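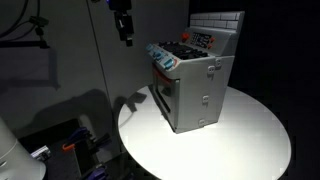
Toy stove knob and door trials: README

Hello! I'm Farzana Uddin, and I put this folder together with Mizanur Khondokar and Eino Honkanen. It holds the recordings from our gripper comparison, where we tried two sets of fingers on a toy stove to see which would turn a knob or open an oven door without shoving the whole thing across the table.

What's in it

There are 1329 recordings, split by finger set and then by task. The two finger sets are called Plidus (narrow, stiff, metal) and Grulia (wider, with a soft rubber pad). Both went on the same arm with the same controller, so the fingers should be the only thing that changes between the two halves. I say should - see the bit about the camera further down.

The tasks are:

turn_blue: turn one of the light blue knobs along the front
turn_red: turn one of the two red knobs on the back panel
open_door: pull the oven door by its red-orange handle
reach_only: go to a knob, stop short, come back

The red knobs are the awkward ones. They sit at either end of the panel, right up against the brick-pattern backsplash, and the Grulia pads are fat enough to bump it on the way in. Mizanur spent most of May changing the approach angle and got it down to something bearable, but you'll still find plenty of bumps in there. I left them in because I like having the failures!

How each recording is laid out

One folder per recording, with the video, the joint positions, the finger opening and a short notes file. The notes are typed by whoever was driving, so the style varies a lot. Eino writes whole paragraphs. Mine mostly say "ok" or "slipped", sorry.

Success is marked by hand. For knobs, it counts if the knob moved a clear quarter turn. For the door, it counts if it opened far enough to get a finger inside.

Things to watch out for

The camera got knocked partway through and 57 recordings have a slightly different view. They're listed in moved_camera.txt. If you're training on the video, leave them out first and see if adding them back hurts.

The tabletop is white and we light it hard, so it goes very bright near the base of the stove. Edge finding on the light grey plastic suffers for it. The dark cooktop is much easier to lock on to.

In 6 recordings the finger opening wasn't saved. The value reads as zero all the way through, which doesn't mean the fingers were shut.

Questions, fixes and complaints go to me. Ashraful Sultana looks after the download page and can sort you out if a file won't unpack.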